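# Beterraba: o que se perde na panela

A cor da beterraba vem das betalaínas, pigmentos solúveis em água e sensíveis ao calor. Cozida descascada e cortada, a raiz cede boa parte deles ao líquido. Inteira, com casca e 2 cm de talo, retém muito mais.

Ifigeneia Politis, agrônoma, cultiva duas variedades em Plosteck: a Culley, de polpa escura, e a Clilleck, mais clara e de sabor menos terroso. Ambas são semeadas em janeiro e colhidas quando a raiz atinge de 6 a 8 cm de diâmetro. Acima disso a Culley tende a ficar fibrosa no centro.

No forno, raízes desse calibre pedem 50 minutos a 200 °C, embrulhadas em papel-alumínio. A casca sai com os dedos depois de mornas. Para consumo cru, Politis prefere a Clilleck ralada fina, temperada com limão: o meio ácido estabiliza o pigmento e mantém o tom avermelhado.

As folhas também se comem. Para 100 g, basta refogar com alho por dois minutos.

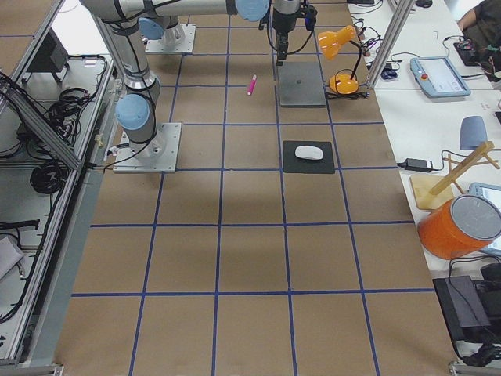

Edição 50 | Página 8

Na geladeira, separe as folhas das raízes, que perdem água pelo limbo. Sem lavar, em saco perfurado, a Culley conserva-se por três semanas. A Clilleck amolece antes.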